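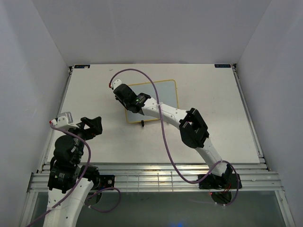
Can the battery health number in the phone's settings be trusted after a cell swap?

Only once the phone has been through a full discharge and a full charge on the new cell. Before that it's still showing the value it learned from the old one.

Filed under: Phones > Batteries > Workshop notes

February 1, 2025, Belside

Carrying on with the Jetar handset that shuts off early. Original cell, rated 3,000 mAh. Settings page says 76 percent health. I wanted a real capacity figure before putting a new cell in, so the old one got a proper run on the bench first.

Charged to full with the phone off, left it an hour, then discharged through the Poduval meter at a steady half amp down to 3.0 V. Meter total 2,304 mAh. That works out to 76.8 percent of rated, so the phone is right and just drops the decimal. Good to know, as the last Jetar we had in was well off and I had started to assume they all were.

Repeated the run with the cell from the fridge, same current, same cutoff. 1,621 mAh. The voltage sagged as soon as the load went on, and the curve has a dip near the start before the cell warms itself up a little. I think this is the complaint we keep hearing: the phone says a third left, the owner walks outside, it dies in a pocket and comes back on indoors with charge still showing. Haven't reproduced it in the phone itself yet, only with the bare cell.

Things that went wrong:

First discharge run is no good. I had the Poduval set to cut off at 3.3 V from the previous job and it stopped early. Threw that log out. The cutoff setting survives a power cycle, so check it every time.

Alligator clips on the tabs slipped once. Went back to the pogo holder. It needs new pins, two of them stick.

The pull tab under the cell tore halfway. Warmed the back of the frame on the mat and used floss. Cell came out flat, no bend, but slow going. Don't use the metal pick on these, the display cable runs right under the lower edge.

New cell fitted. The phone took it without a warning message. Health still read 76 percent on first boot, which is the old value (see top). Ran it down with video playback until it shut off, then charged it in one go. Have not looked at the number since. Will read it Monday and write it here.

Also tried Posto for logging on the phone side. It records voltage and temperature every minute and exports a plain table, so it lines up with the meter log without much fuss. It stops recording when the screen has been off for a while unless battery saving is switched off for it, and I lost most of one log that way. The setting is under app permissions on the Jetar, not under battery where I looked first.

To do:
- cold run on the new cell, same fridge shelf, same wait
- cold run inside the phone with Posto going
- order pogo pins and more pull tabs
- old cell is in the metal box with tape over the tabs, label it
- change the intake form so it asks whether the shutdowns happen outdoors

Back to top | Contact the Belside bench | © 2025 Belside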